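Chapter 8
Gathering Good Examples

If you have ever taught a child to set a table, you know that you rarely begin with rules. You pick up a fork, you put it where it goes, and you let the child watch, and then you do it again tomorrow when the forks are different and the table is in another room. A learning system asks much the same patience of us. Before it can do anything useful it needs examples, a good many of them, and somebody has to sit down and make them one at a time.
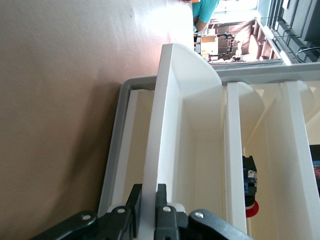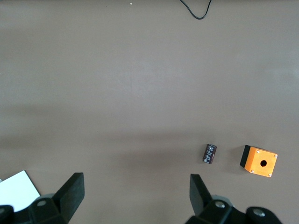

Wrist views: a divider plate held in the fingers, and small parts on a bare stretch of table.

In the earlier chapters we talked about models as though the examples simply arrived. They don't, of course, and I have come to think that the gathering is the part of the work most worth doing slowly. When we began the Sperling exercises at Farnusora, we recorded 50 examples of one task in a single afternoon and were very pleased with ourselves. Then we sat down to watch them. In 20 of them the part had started in nearly the same spot, and the arm had come in from nearly the same side — we had, without meaning to, made one example over and over.

So we started again, more gently. We moved the parts between tries. We turned them, and we let a different person take the controls after every eight examples, for each of us has habits in the hands that we can't feel. We kept the clumsy tries too, so long as they ended well, and wrote a short note beside each one. The second set held only 25 examples, and I would still choose it over the first.

This chapter follows that same path. We will begin with choosing a task small enough to repeat, go on to the starting positions and how to vary them, and then spend a good while on notes and labels — a dull subject, I admit, but one that has saved me many an evening. Keep a pencil handy, and your Semance workbook if you have it.

Reader comments (3)

vilenard_reader
Used this chapter with my evening group. The table-setting bit got them talking right away.

plainoldmike
Does the workbook come with the note sheets, or do we draw our own?

tess_r
Ours had them at the back, after the last exercise.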